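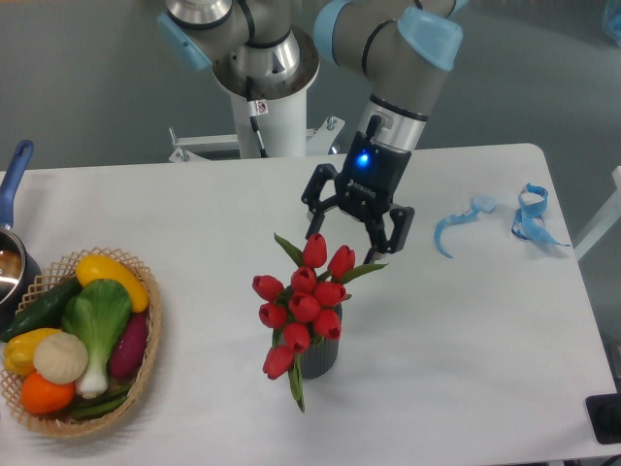

Gripper open beside the tulips at the Brikton test table.

Keith McKinnon plans equipment purchases for Brikton, and he starts with the parts list. "The arm is one line," he said. "Mounting, grippers, spare fingers, cabling and service hours are the other lines, and they get left off the first draft."

His first draft for the coming year had 40 lines. Arms are costed over four years, grippers over two. Fingertips are booked as consumables. "If a part touches the objects, I don't depreciate it," McKinnon said.

Test objects have their own line. A basket of artificial vegetables, a vase of tulips and lengths of twisted blue material cost little, but each set has to be bought in duplicate so that a trial can be repeated at the second site, in Tralirville.

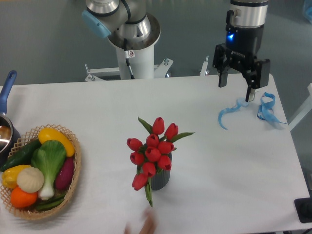
Clementina Mota would put the service contract ahead of all of that. She asked for 384 hours of coverage and was given almost half. "A quote from Gevero that excludes travel is not comparable with one that includes it," she said. "We compared them anyway, and in December we paid the difference."

McKinnon now asks vendors to price travel separately. The gripper order is on hold until a revised quote arrives.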